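4 Recording Examples at the Table

This section covers a recording session from table set-up to upload. It assumes that the chest camera has been charged and paired with the Kavance recorder as described in Section 3. Read the section through once before the first session.

4.1 Preparing the table

1. Clear the table and spread the cloth. Pull it smooth over the working area. Folds near the table edge are acceptable; folds under an item are not.

2. Close the curtains behind the table and switch on the room lights. Do not change the lighting until the session is finished.

3. Open the task card on the recorder. The card lists the items, the starting layout and the spoken instruction for the episode.

4. Place the items listed on the card. Positions may vary within the zone given for each item. Cans and canisters may stand or lie down unless the card says otherwise.

5. Leave containers empty at the start unless the card lists contents for them.

Note: Packages may be reused until the wrapper tears. Worn or wrinkled wrappers are allowed and do not need to be reported.

Caution: Do not use opened food packages. Crumbs and grease mark the cloth and can get into the camera housing.

4.2 Putting on the camera

1. Fasten the harness so that the camera sits at the middle of the chest. The Clella mount has a click stop at each tilt position; use position 2.

2. Stand at the near side of the table with both arms at your sides.

3. Check the preview on the recorder. All items on the card must be in view. The far edge of the table must also be in view. If it is not, step back before changing the tilt.

4. Tuck in loose sleeves, lanyards and harness ends.

Caution: Do not lean on the table while the preview is open. The recorder takes its level reading at this time, and a leaning operator produces a tilt error that is carried through the whole session.

4.3 Recording the opening still

Each episode begins with a still of the untouched layout. The learning system uses it as the starting state and compares later moments against it, so hands must stay out of view until the tone sounds.

1. Press START once. The status light turns amber.

2. Hold still, with your hands down, until the tone.

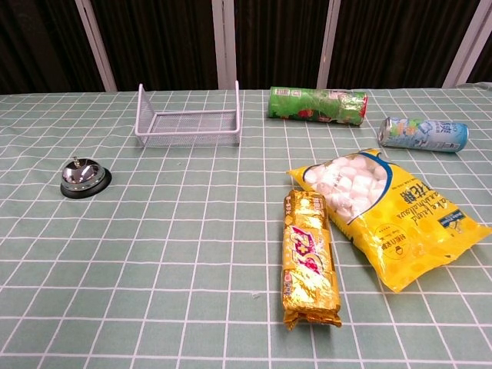 3. Read the instruction aloud at normal speaking volume. Use the wording on the card. If you misread it, press CANCEL and begin the episode again.

4. Carry out the task with one hand or two, as the card directs. Move at an ordinary pace. Do not pause over an item to decide on a grip – choose before you reach.

5. Withdraw both hands from view and press STOP.

An episode may not run longer than 900 frames. The recorder beeps twice when the limit is near and closes the file when it is reached. A file closed in this way is kept but marked Incomplete.

4.4 Errors during an episode

Dropped item: If the item stays on the table, pick it up and continue. Recoveries are useful to the system and should be left in. If the item falls to the floor, press CANCEL.

Wrong item picked up: Put it back and continue with the correct one. After pressing STOP, set the label to Corrected.

Another person's hand in view: Press CANCEL.

Bell: Where a card includes the service bell, ring it only when the instruction calls for it. An accidental ring is labeled Noise and the episode is kept.

4.5 Resetting between episodes

1. Return the items to their zones. Turn at least one of them to a new angle. Identical layouts add little to the set and are filtered out at upload.

2. Smooth the cloth if it has shifted.

3. Press NEXT to load the following card.

A standard session is 21 episodes. Take the harness off before leaving the table, even for a short break, and repeat 4.2 in full when you return.

4.6 Review and upload

1. Place the recorder in the Andrade dock and wait for a steady green light.

2. Play back the first and last episodes. Confirm that the spoken instruction can be heard and that the opening still is sharp.

3. Enter your operator code and select UPLOAD.

4. Do not erase the recorder until the episode count on the dock matches the count on the recorder.

Note: Episodes numbered below 1,337 were made with the older card format and have no zone data. Do not merge them with current sessions.

Questions about task cards go to Mariann Győri. Faults in the dock or harness are reported to Marcelino Macedo, with the serial number from the underside of the unit.

Section revised June 10, 2022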